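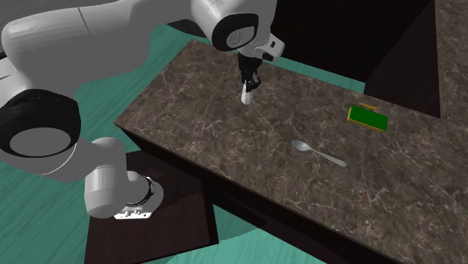
Bras robotisé blanc et gris au-dessus d'un plan de travail brun marbré (image de synthèse).

Le mariage à Brernura désigne l'ensemble des coutumes nuptiales de la vallée du même nom, célèbres pour leur gaieté, leurs chants à deux chœurs et leur extraordinaire banquet de nuit. Peu de traditions villageoises ont gardé une telle vigueur ! Les noces s'y célèbrent de préférence en novembre, une fois les troupeaux redescendus et les caves remplies.

Les fiançailles

Tout commence par la « demande au seuil ». La famille du prétendant se présente à la tombée du jour devant la maison de la future mariée, sans frapper, et entonne un couplet auquel les parents répondent de l'intérieur. L'échange peut durer une bonne partie de la soirée, car chaque maison possède ses propres strophes, transmises de mère en fille et souvent improvisées sur place. Un recueil conservé à la bibliothèque de Brernura en rassemble 151, dont certaines d'une drôlerie irrésistible (la strophe dite « de la chèvre boiteuse » est encore reprise par les enfants dans la cour de l'école).

La porte s'ouvre enfin et les deux familles partagent une galette de seigle au miel. La période des fiançailles s'étend ensuite sur neuf semaines, pendant lesquelles les fiancés brodent ensemble le linge de table du banquet. La participation du futur époux à cet ouvrage est l'un des traits les plus attachants de la coutume : on admire ses points maladroits autant que les plus réussis.

La cérémonie

Le mariage a lieu le samedi. Deux cortèges partent de points opposés du village, chacun précédé d'un joueur de vielle, et se rejoignent sur le pont de la Sang, la rivière qui traverse le bourg. Les fiancés y échangent leurs manteaux avant de gagner la mairie, puis, s'ils le souhaitent, l'église. L'échange des manteaux n'a aucune valeur légale, mais les habitants le considèrent comme le véritable instant du mariage, et c'est à ce moment que retentissent les acclamations.

La mariée porte traditionnellement une robe bleu sombre à col blanc. Le blanc intégral s'est répandu au cours du siècle dernier sans faire disparaître l'ancien costume, que beaucoup de couples remettent aujourd'hui à l'honneur avec un plaisir manifeste.

Le banquet

Servi dans une grange ou à la salle des fêtes, le repas réunit en moyenne 110 convives. Il s'ouvre sur un bouillon aux herbes, se poursuit avec l'agneau rôti et s'achève, presque à l'aube, par le rokix, superbe brioche tressée aux noix que les mariés rompent à mains nues. Le plus gros morceau revient au doyen de l'assemblée, qui doit en échange chanter ou raconter une histoire.

Variantes locales

Dans le hameau de Tellness, en amont, les manteaux sont remplacés par des écharpes de laine et la rencontre se fait au lavoir. Le banquet y est suivi d'une danse en chaîne ouverte à tous les passants.

Voir aussi

Chant alterné
Costume nuptial
Pains de fête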